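Mon 2 August

**Subject: cloth laundering and lint trial, second series**

The purpose of this series is to establish whether the microfiber cloths supplied by Grelimetti may be returned to service after repeated laundering, or whether they should be withdrawn earlier than the present schedule requires. The first series, completed in March, was set aside on account of an error in the detergent dose.

Sixteen cloths were entered. Each was washed without fabric softener, dried on the low setting and weighed before and after. Cloths from the Prukholm lot were kept in a separate load. Their hems are overlocked and not heat-cut, and they shed differently.

Absorbency was measured with 200 ml of water in the shallow tray, with a fixed contact time. The tray must be leveled before each run. Two readings were discarded this morning for that reason and are struck through on the data sheet.
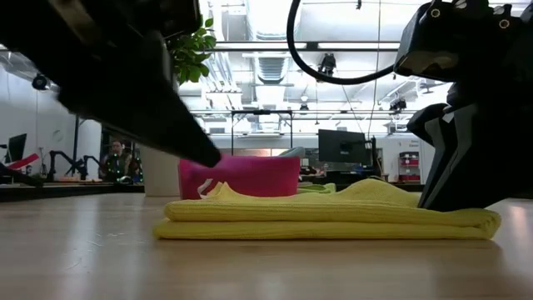

Lint was collected on the dark filter paper and graded against the Henare scale. Grades for the Prukholm lot fell between 2 and 3 after the final wash, which is within the limit. The Grelimetti cloths remained at 2 throughout. No change in weight was recorded that exceeds the tolerance of the balance.

Edge wear is harder to grade. The current wording in the procedure ("light," "moderate") leaves too much to the reader, and colleagues have marked the same cloth differently. A set of reference samples should be cut and mounted before the next series.

Outstanding items:

- Order filter paper; three sheets remain.
- Confirm with Prarkden whether the water softener was serviced — hardness readings have drifted upward.
- Copy the March weights into the new sheet, marked as void.
- Drying times for the Prukholm load were not entered. To be taken from the dryer log.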